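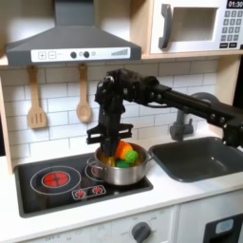 1/ Faz tempo que me perguntam se já dá para deixar uma máquina cuidar da casa, e eu sempre respondo com um "depende" bem comprido, então hoje vou tentar escrever o depende inteiro. Começo pela cozinha, que é onde todo mundo quer ajuda primeiro. Mexer com comida de verdade ainda é pedir muito, e por isso eu gosto tanto de ver o trabalho em escala de brinquedo: uma garra metida numa panela de metal, com o brócolis e os outros legumes ali dentro, já tem dificuldade que chega para uma tarde inteira.

2/ Pensem no que a mão da gente faz sem avisar. Ela sente a borda da panela, desvia, aperta menos quando o legume é mole, aperta mais quando escorrega. A garra de dois dedos precisa aprender cada uma dessas coisas, e a parede da panela atrapalha a descida e às vezes esconde o que ela quer pegar.

3/ Eu acompanho isso desde outubro, quando comecei a anotar os testes que a Jovar e a Ravlow publicam. Numa das tabelas da Ravlow, de 200 tentativas de tirar um objeto rígido de um recipiente fundo, 72% deram certo. Achei bonito, viu? Mas 72% na minha cozinha é um jantar que às vezes sai e às vezes vai parar no chão.

4/ E objeto rígido é a parte boa da história! Uma cenoura continua sendo cenoura depois que você pega. Pano, bolsa, alça, saco de feira — tudo isso muda de forma no meio do caminho, e o plano que a máquina fez um segundo antes já não serve. Coisa preta e mole, então, cheia de dobra, pendurada na beirada de uma pia escura: até eu, olhando de longe, demoro para saber onde ela começa.
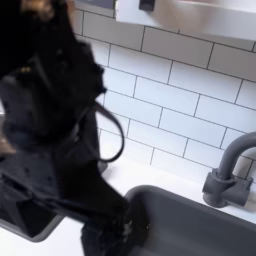 5/ E no chão de loja?

Aí eu fico mais animada. A Shimada vende um sistema que repõe caixas na prateleira, e caixa é quase um presente para um robô: cantos retos, tamanho conhecido, etiqueta no lugar certo. Vi rodando por 4 horas e só precisaram chamar alguém 2 vezes, uma delas por causa de uma fita solta.

6/ Então o meu depende fica assim, com carinho por quem trabalha nisso: repor caixa, já dá. Guardar legume de plástico, quase. Recolher o que parece uma bolsa largada na pia, eu ainda faço com as minhas mãos, e faço resmungando. Se alguém aí testou o braço da Vernley em casa, com louça e pano de verdade, me conta como foi, que eu quero muito ler!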